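4.2 What the visit diaries can and cannot show

Much of the writing on family zoo visits rests on the claim that a young child "learns" more on a quiet day than on a crowded one. We doubt that the evidence supports this. Maglaya and Acheampong asked parents at the Ridgeway zoo to keep a diary of each visit, and 318 diaries came back. They report that families who came in cold weather stayed longer at each exhibit and talked more about the animals. The diaries do say this. They were also written by the parents, often hours later, and a parent who has walked a toddler through a near-empty reptile house has every reason to remember it kindly.

We went back to the 62 diaries for which a second adult in the party had filled in a separate form. The two adults often disagreed on the order of the day, on whether lunch came before or after the playground, and on which animal the child had liked best. In 32 of these pairs the favorite animal was not the same. Jakubowski treats such gaps as noise that will cancel out in a larger sample. It may, but only if the errors run in both directions, and ours mostly did not: the adult who had planned the trip gave the happier account.

The playground is a harder problem still. Several families spent most of the visit there, and the coding scheme has no place for it – time on the slide is entered as "other," next to parking and restrooms. A visit of this kind scores low on engagement even where both adults called it the best day of the month.

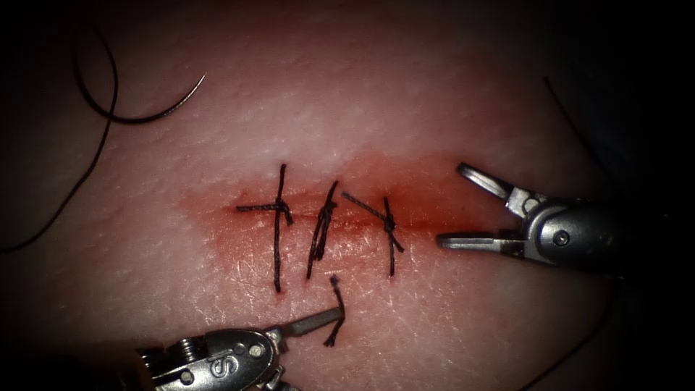
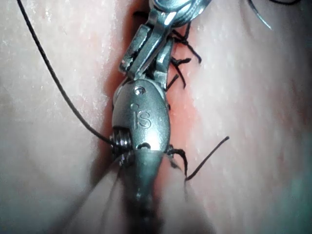
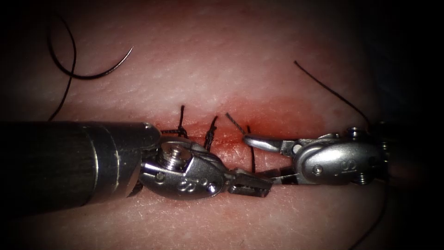
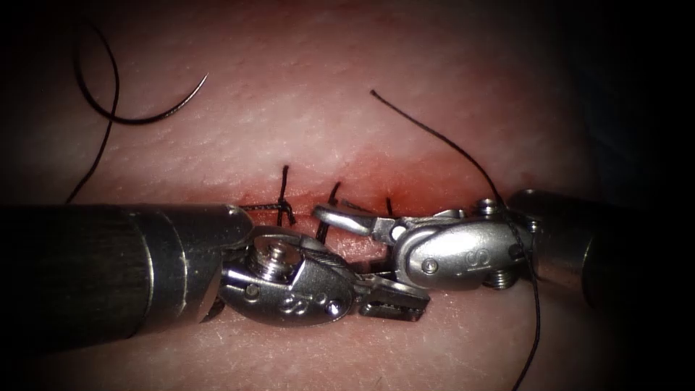 Figure 3. Close views of incisions, three of them on pale, skin-like pads.

Macaraeg's reply to these complaints is that a diary need not be complete to be useful, provided the same things are left out each time. We are not convinced that they are. A record made of separate moments has gaps, much as the three black stitches in the first view of Figure 3 cross the cut at separate points with bare line between them, and a reader of diaries tends to fill such gaps with whatever the last entry suggested. When Sarmiento had coders read the Ridgeway diaries with the entries shuffled, ratings for the closing hour dropped, and those for the first hour barely moved. Her sample was small and the coders knew what was being tested, so we would not lean on it heavily. It is still the only check of its kind we could find, and the cold-weather result has not been put through it.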